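List: wetthorpe-launch
Subject: Re: Tridance static fire, abort limits on the lox side
Date: 1/20/25

On the static fire abort, the wiki page still says "sensor fault" and I would like us to stop repeating that. The sensor read correctly. The limit it was compared against was wrong.

The earlier message, for those who joined after it went out:

> The Tridance first stage aborted at engine start during the static
> fire at Wetthorpe. Dosex have put out a short note. It says the
> inlet pressure on the oxidizer side dropped below the start limit
> and the sequencer shut everything down before full thrust. No
> damage to the stage or the pad. They give no new date beyond
> "March, pending review."
>
> Does anyone know if this is the same Schmieder transducer that
> gave trouble on the upper stage? If so I would expect a swap and
> a quick retest. I don't see why it needs a review.

It is the same part number but a different problem. The upper stage unit had a bad connector and its signal dropped out completely. A dropout looks like a flat line at the bottom of the range. The trace Dosex published with the note shows a smooth dip and a recovery, which is what you get when the valves open and the column of liquid in the feed line starts to move. The pressure at the inlet has to fall for a moment until the flow catches up. Every pump-fed stage does this.

What matters is how deep the dip goes and how long the sequencer will put up with it. The old feed line was short. The new one has an extra bend to clear the landing leg fittings, so there is more liquid to get moving and the dip is deeper. As far as I can tell from the trace, the start limit was carried over from the old line without change. The filter window was 21 milliseconds and the dip lasted longer than that, so the abort was called. The software did what it was told.

Swapping the transducer would therefore get you the same abort again. There are three ways out:

1. Lower the start limit. Cheap, but the pump needs a certain inlet pressure to avoid cavitation, and only the engine people know how much room is left.

2. Widen the filter window, say to 100 milliseconds. Also cheap. The catch is that a real blockage would go unseen for the same length of time.

3. Raise the tank pressure before start. The tank was at flight pressure already, so this means a look at the structural margins.

My guess is a mix of 1 and 2, which would fit with a review and a date in March. Option 3 would take longer.

One more point on the published trace. The axis is marked in samples and not in time. At 300 samples per second the dip is wide enough to trip the window; if you assume the faster rate used on the upper stage, it isn't, and the abort makes no sense. I think that is where the "sensor fault" idea came from.

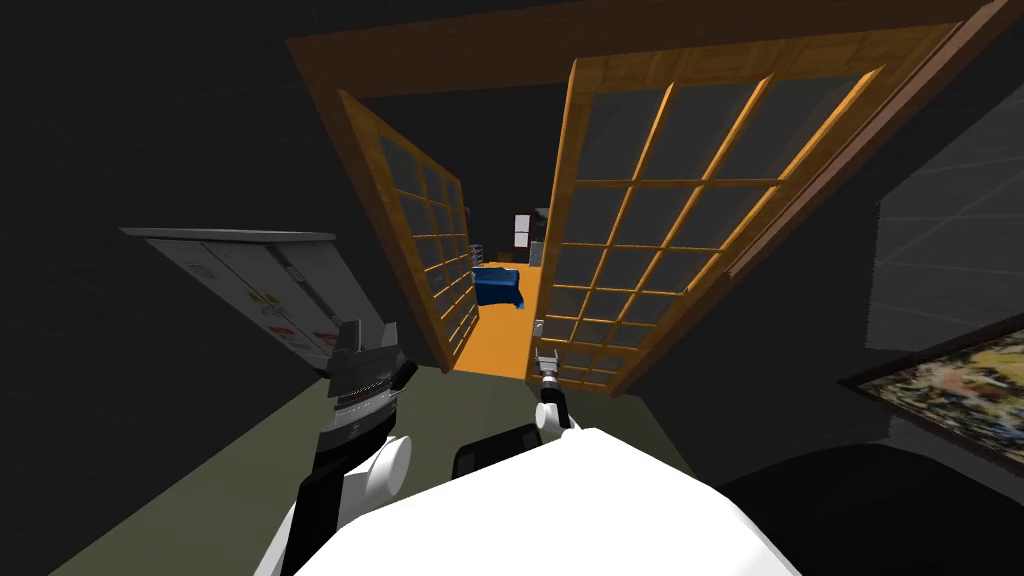
A reply sent off-list, copied with permission, disagrees on option 2: widening the window on one channel is fine as long as the pump speed limit stays tight, because a starved pump will overspeed and trip that limit first. I accept that for a full blockage. For a partial one I am less sure, and I have not seen the pump speed data.

I have changed the wiki page to read "start limit not met – cause under review" and removed the line about the connector. If anyone has the earlier static fire trace, with the old feed line, please post it or send me a link. I have only 2 plots from that campaign and both are of the fuel side.

-- 
wetthorpe-launch mailing list
To leave the list, send a blank message with "unsubscribe" in the subject line.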